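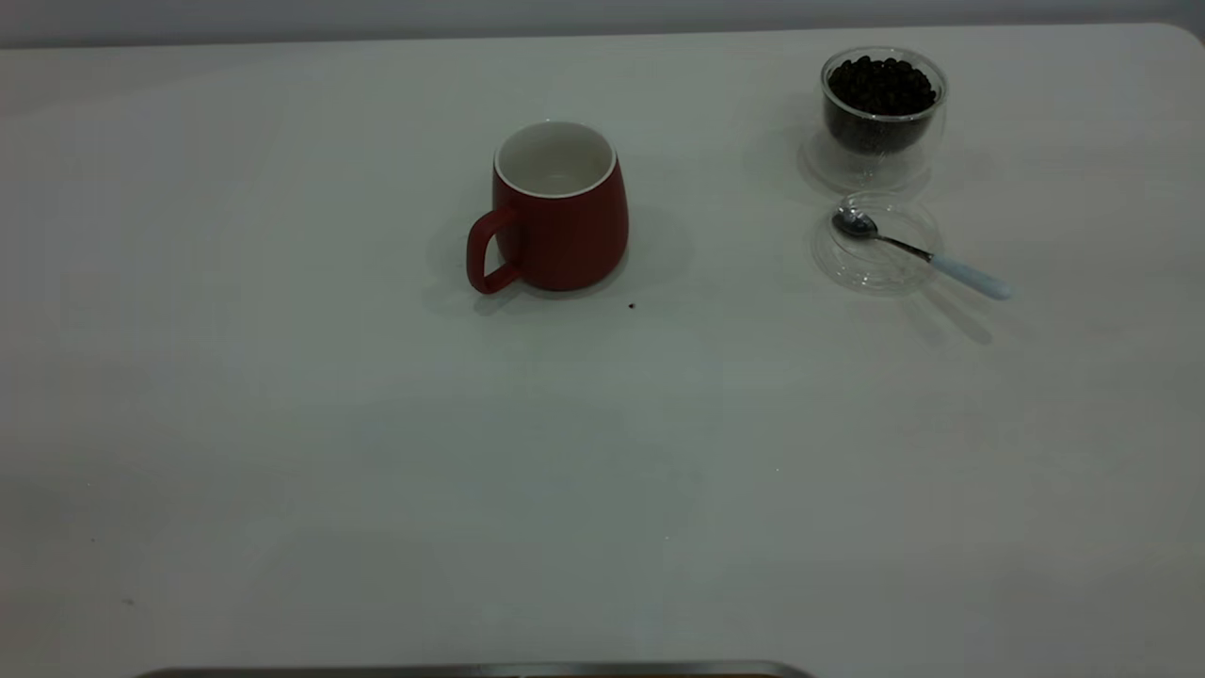
Work and Automation
Handout for Session 12: Service Tasks and the People Who Perform Them

Purpose of this session

Earlier sessions dealt with automation in factories and warehouses, where parts arrive in known positions and the layout of the floor is planned for the machine. The present session turns to small service tasks in offices and staff kitchens. The case for discussion is Stonow, a company with 428 employees at a single site, which placed part of its coffee service under a robotic system supplied by Sidine. Students should read this handout before Thursday and bring written answers to the questions at the end.

1. The task before automation

Coffee at Stonow was prepared by the catering staff, employed through the contractor Goossens. The work was never described in a job posting as a separate duty. It was done between other duties: receiving deliveries, stocking cupboards, clearing meeting rooms. When the company first attempted to list the steps, the catering staff and the facilities office produced different lists. The office list began with filling the grinder. The staff list began with checking which beans were open and whether the lid had been put back on the jar.

This difference is typical. Persons who do a job every day include checking, tidying and small corrections in their account of it. Persons who purchase equipment tend to leave these out. Students should recall the distinction made in Session 4 between the task as written and the task as performed.

2. Dividing the task

For the purposes of analysis, the task may be divided into handling (lifting, moving and placing objects), measuring (taking the right amount of beans), and judgment (deciding whether a mug is clean, whether the supply is low, whether something should be wiped up). Handling is commonly assumed to be the easy part. In practice it depends heavily on the objects used.
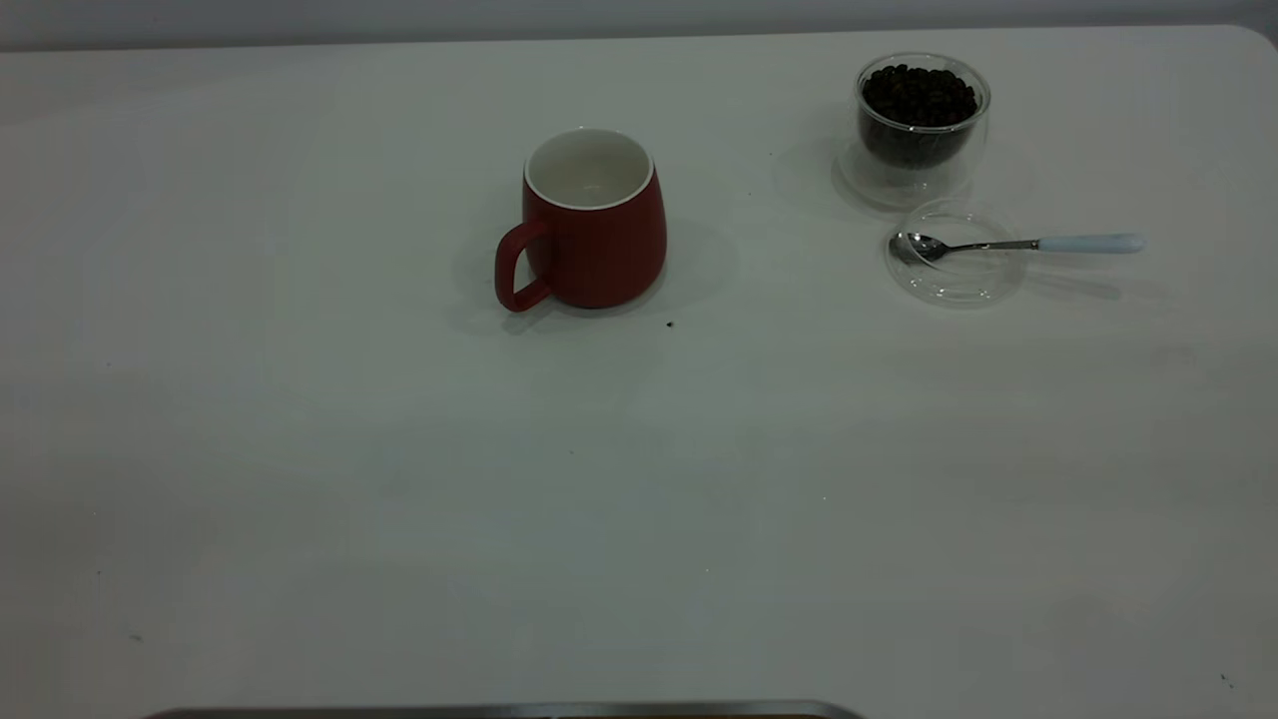
Clear glass is a well-known difficulty for camera-based systems. A transparent lid lying flat on a pale table offers little more than a few reflections at its rim, and a polished spoon changes its appearance with the light. A red mug on a white surface is much easier to locate. A loop handle also gives the system a useful clue to the direction in which the mug is turned.

A workplace has two ways of responding. It may ask for better equipment, or it may change the objects and the habits of the people around them. Stonow did the second first. Staff were asked to leave mugs upright within the work area and to keep personal items off the table. Several employees objected to the second rule, and it was later limited to the hours before 10 a.m.

3. Effects on staff

No catering position was removed during the trial period. The content of the positions did change. Time formerly given to preparing coffee went to restocking, cleaning the work area and responding when the system stopped. Goossens asked that this last duty be recorded and paid as technical support. Stonow at first declined and then agreed to a supplement for trained staff.

The service log, kept with the Wivon scheduling program, contains 1097 entries for the trial period. Of these, 200 record a stop that required a person to attend. The log does not record how long each visit took or what other work was interrupted. Students should consider what conclusions can and cannot be drawn from a record of this kind.

4. Questions for written preparation

Which parts of the task as performed are missing from the task as written?

Who should decide how a shared table is arranged when both staff and equipment use it?

Was the pay supplement a suitable response to the change in duties? Give reasons for your view.

What further information should the log contain, and who should be able to read it?

Answers should not exceed two pages and are to be handed in at the start of the session.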